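4.2 Recognition of altered logos

The second study asked whether a logo that has been redrawn is still attributed to the right firm, and how quickly. Four marks were used: Udgate, Drekisis, Minhas and Weselix. All four belong to regional firms with shops in the area where the respondents lived, and none had changed its mark in the previous two years. Each was redrawn in two ways. In the spacing condition the parts of the mark were moved away from each other while their shape and colour were kept. In the removal condition one part was deleted and the rest left in place.

A total of 1,199 respondents completed the task online. Each saw 18 trials, made up of the original marks, the altered marks and a set of fillers, in random order. A trial ended when the respondent typed a name or pressed the skip key. Misspelt names were accepted if two coders agreed on the firm intended.

Spacing had little effect on naming. Respondents who could name the original could nearly always name the spaced version, although responses were slower for Weselix, where the lettering itself had been pulled apart. Removal was more harmful, and unevenly so. The Drekisis mark was still named when its outer ring was deleted, but naming fell sharply when the ring was kept and the inner stroke was taken out. Minhas showed the reverse pattern. We take this as evidence that the part carrying the identity of a mark has to be found by testing – it cannot be read off from size or position.

Colour was held constant throughout.
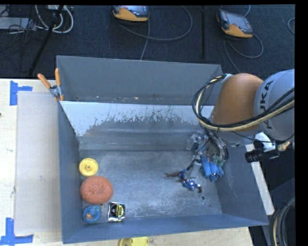
Figure 4. Coloured items in a metal bin.

Cyrill Tanner objects that holding colour constant favours the spacing condition, as a respondent may name the firm from its palette alone and never attend to the layout. The objection is fair for Udgate, whose two colours are used by no other firm in the set. It is weaker for Minhas and Drekisis, which share a dark green. A greyscale version of the task was run in June with a smaller sample and is reported in Section 4.3.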